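Visit report: Fluven returns and sorting site, Rutov

The site occupies a single-story building on the east edge of Rutov and handles returned household goods for Govindasamy and two smaller retailers. We arrived at 9 on a Monday and were taken through in the order the goods travel, from the dock to repacking.

Incoming cartons are opened at the dock and emptied into flat trays. Paper and film go into separate cages. Each tray gets a printed slip with a lot number, and nothing moves on without one. Lot 361 was being opened when we came in, mostly kitchen items and small hardware.

From there the contents are transferred to gray bins for sorting. The bins have sloping walls, so small items slide down toward the floor of the bin and do not lodge in the corners. Staff keep the quantity per bin low. A full bin looks efficient, but items at the bottom get scratched, and round ones roll under everything else and are missed at the check. The site manager put the limit at a single loose layer.

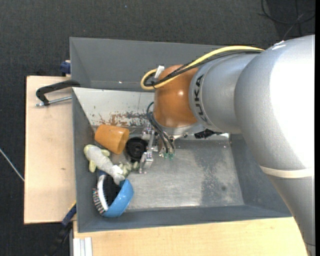

Sorting is by material first and by size second. Anything with a cord is set aside for electrical testing in the next room, which we did not enter. Glass is wrapped before it is sorted. Damaged pieces are logged against the lot number and sent to scrap at the end of the shift.

The repacking area has 4 benches, all the same height, with carton sizes stored underneath. Cartons come from Festus in flat bundles of 80. The tape dispensers were mounted on the left of each bench, which seemed awkward for most of the people using them. We raised this and were told a change is planned for March.

Noise was moderate throughout. Lighting over the sorting section was good, less so at the dock, where the slips were hard to read with the doors closed. Floor markings were worn near the scrap cages.

Items to follow up: the bin fill limit in writing, the carton specification, and a second visit to include the electrical test room.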